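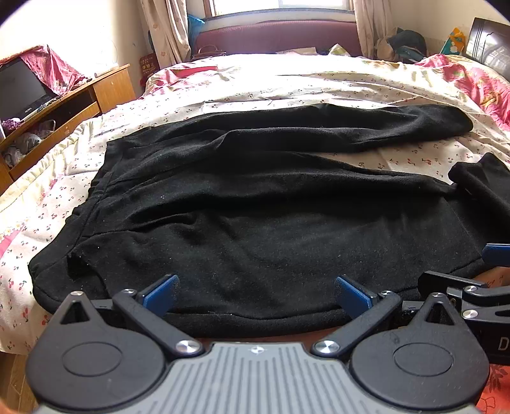

1/ Writing up what we learned from the Sindard garment set, for anyone training cloth policies from hand-held gripper data. Short version: what we did with failed grasps mattered more than which model we trained.

2/ The task is small. One piece of clothing on a bed, one or two hand-held grippers, one person per recording. Pick up an edge, fold it over, let go, smooth it if needed. The camera rides on the gripper, so training footage and robot footage come from close to the same viewpoint.

3/ The set has 337 episodes. Homes only, no lab tables. We did a lab version first and I don't recommend it. The policy learned that cloth lives on a flat gray surface, and the first time it met a mattress it pushed straight down and kept going.

4/ Beds are hard in a way I underrated. The surface gives when you press on it. The sheet under the garment moves with the garment. If the fingers close a little too low you get fleece plus sheet, and from the wrist camera that looks a lot like a good grasp until you lift.

5/ So the question for this round was narrow. When the person doing the demonstration misses the hem, or grabs two layers and lets go, what do you do with that footage?

6/ The options we looked at:
Keep everything and let the model sort it out.
Throw out any episode with a miss in it.
Keep the episode but mark the miss, so the policy doesn't imitate the closing motion that failed and does see the recovery that came after.

7/ We call the last one Brotura in the code. The name has no meaning, it was the next one on the list of branch names. It stuck, and now it's in the draft.

8/ How the marking works. Every time the fingers close, we look at gripper width and at what the cloth does over the next short stretch of video. If the fingers open again before any real lift, that closing is flagged. A person then checks the flagged ones by hand. The automatic part is a plain threshold. We tried something fancier and it was not better.

9/ 113 of the episodes had at least one flagged closing. I expected far fewer. These were people with practice, working at their own pace, on ordinary clothes. If you collect this kind of data and think yours is clean, go look at the finger width traces.

10/ Dark fleece was the worst by a good margin. Black on black means the fold edges go soft in the image. A rolled hem and a wrinkle in the middle of the back can look the same until you're right on top of them. Cotton shirts with a print were much easier to label and much easier to learn.

11/ Another thing about beds: stuff. We told people to clear the garment area and leave the rest of the bed and room alone. That instruction got read many ways. I'm glad we left it loose, for reasons I'll get to.

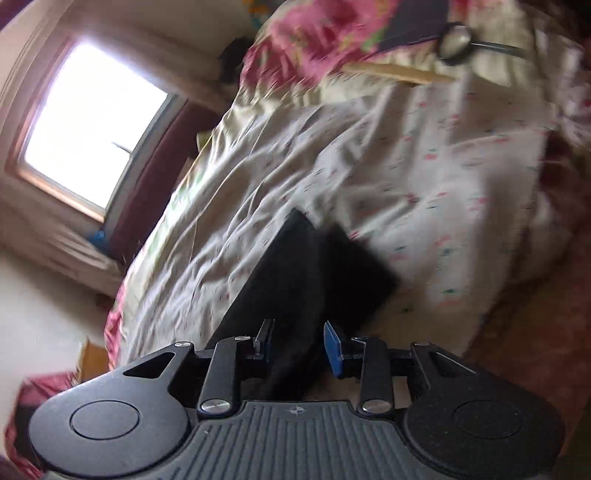 A reply under this post asks whether clutter on the bed doesn't just teach the policy to grab the wrong object, and whether we should have masked everything except the garment.

12/ Fair question. We did try masking. It helped a little on the garments in the training set and hurt on new ones, mostly because the mask broke wherever the cloth bunched up. Once the mask flickers, the policy flickers with it. Unmasked was steadier. I wouldn't call that a general result, the segmentation model we used is not new.

13/ On grabbing the wrong thing: it happened during testing, but rarely, and almost always with something lying against the garment. Objects farther up the bed were ignored. My guess is that having them in so much of the training video is what makes them easy to ignore. We haven't run the test that would show this properly.

14/ Back to the misses. We trained the same policy three times, once per option in post 6. Same architecture, same training length, same seed handling. Only the treatment of flagged closings changed.

15/ Test protocol: 60 trials per version, on garments the policy had not seen, with the starting pose set from a fixed list of photos so each version got the same crumples. A trial counts as a success if the robot gets a single layer of garment at the edge, lifts it, and carries it past the midline. No credit for a nice-looking fold. We cared about the grasp.

16/ Keep everything: fewer than half the trials succeeded. The usual failure was closing early, above the cloth, and then carrying nothing across the bed with complete confidence. It had seen people close on air and had no way of knowing they didn't mean to.

17/ Throw out episodes with a miss: better first grasps, and worse everything after. When the first grasp worked, it looked great. When it didn't, the robot had no idea what to do next. It would hover, drift off the hem and stay there until we stopped the trial. Overall it came out slightly ahead of keeping everything.

18/ Brotura marking: 40 of 60. The first grasps were about as good as in the thrown-out version. The gain came from second tries. The robot would miss, open, back off a little, come in lower and get the hem. That motion is all over the human footage and it only survives if you keep the messy episodes.

19/ I want to be careful about that number. It's one robot, one room layout for testing and a short list of garments. A third of the trials still failed. If someone told me they got a different ordering between the first two options on their own setup, I would believe them. I'd be more surprised if the third one lost.

20/ Now two hands, where marking gets harder. With one gripper a miss is a miss. With two, one side may let go on purpose so that the other can take more of the cloth, and our threshold flagged a lot of those as failures.

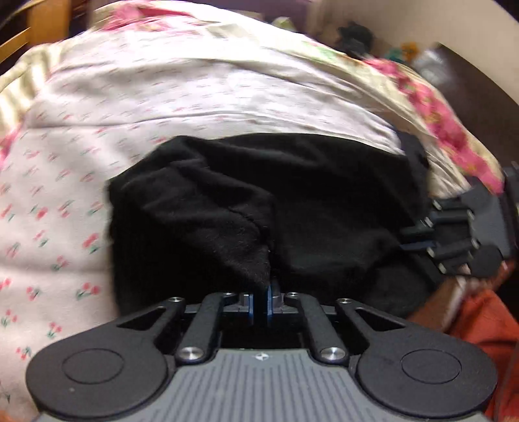 Both grippers on the black fleece, the near one closed on a fold.

21/ The fix was to look at the pair together. If one gripper opens while the other is holding cloth, we leave it unflagged unless the person checking says otherwise. That cut the hand checking a great deal. It also lets some true misses through, where one side slipped and the other happened to be holding. We decided we could live with those.

22/ One detail that cost us a couple of weeks. When both grippers are in close, each one shows up in the other's camera. Early versions of the policy used the sight of the second gripper as a cue for where to grasp, which makes sense, and then fell apart when the robot's second arm came in from a slightly different angle. We now vary where the second person-held gripper enters during collection. People find this annoying to do. It worked.

23/ Clock sync between the two streams also needs attention. If the offset is off by even a few frames, the rule in post 21 starts making bad calls, and they are hard to spot because each stream looks fine alone. We clap the fingers together in view of both cameras at the start of every recording and again at the end. The end one is there to catch drift. Do not skip the end one.

24/ Somebody will ask about force sensing. We have none on the hand-held side. It would obviously help with the fleece-plus-sheet problem from post 4, and we know that. The reason to leave it off is that the tools stay simple enough to hand to someone for an afternoon. Dedov, our next tool revision, may get a cheap pressure strip behind the pads. No promises on when.

25/ What the approach looks like matters too. Close to the bed, people slow down and nudge the fold with the fingertips before committing. We used to trim that part because it looked like hesitation. Policies trained on the trimmed clips came in faster and missed more. We put it all back.
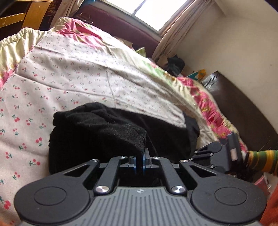 26/ Things I'd do the same way again:
Record in real rooms from the start.
Let people use their normal speed.
Keep the nudging and the second tries.
Check the flagged closings by hand, even though it is dull work.

27/ Things I'd change. I'd write down what each garment is made of at recording time. We tried to fill in the fabric afterward from the video, and the labelers could not agree on half the dark ones. I'd also get more starting piles where the garment is partly under the blanket. We have a few and the policy does badly on them.

28/ I'd also fix daylight, or at least log it. A bright window on the far side of the bed pushes the camera exposure around every time the gripper tilts up. The cloth goes from dark to very dark in a moment. Locking exposure per recording helped, and we only started doing it partway through September.

29/ One negative result for completeness. We tried weighting the recovery segments more heavily in training, thinking that if a little recovery is good then more is better. The robot started missing on purpose, or that's what it looked like. It would touch, open, back off and then grasp, even when the first touch was fine. Weights went back to even.

30/ On release: the flagging script and the hand-check tool go out first, since they don't depend on our data. The tool is called Delaunay internally and has nothing to do with triangulation, sorry in advance to everyone who searches for it. We'll rename it before it's public.

31/ The episodes take longer. They were recorded in people's homes, and each household gets to look through its own recordings and pull anything it wants before we share. I don't have a date -- it depends on how quickly people get through them.

32/ If you have hand-held cloth data already and want to try the marking, you need finger width over time and video, and that's it. Start with the simple threshold. Plot a dozen traces before you pick the value. I'm happy to look at odd ones if you post them in the replies.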